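4.2 Checking the wrist view before a grasp-stability run

The Cineck simulator renders the wrist view used as policy input. Results reported for the Flolero baseline assume the settings below.

1. Load the single-cube task and set the random seed to 442.
2. Close the fingers on the cube with the scripted grasp. Leave the learned policy switched off at this stage.
3. Open the wrist view. Both fingers should be in view, one on each side of the navy cube, with the top of the cube standing above them.
4. Set the lift height to 18 cm and the hold time to 2 seconds.
5. Run 13 trials and save the log to the results folder.

Note: Flat shading is the default. Kai-wen Tai's colour randomisation module changes the cube and background, so turn it off for baseline runs.

Caution: Do not alter the finger friction value between trials. The log records it only once, at start-up.

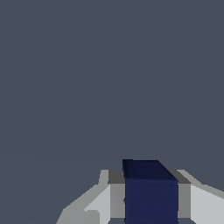 If the log stops early, restart from step 2 and keep the same seed. Partial logs can't be merged with later ones.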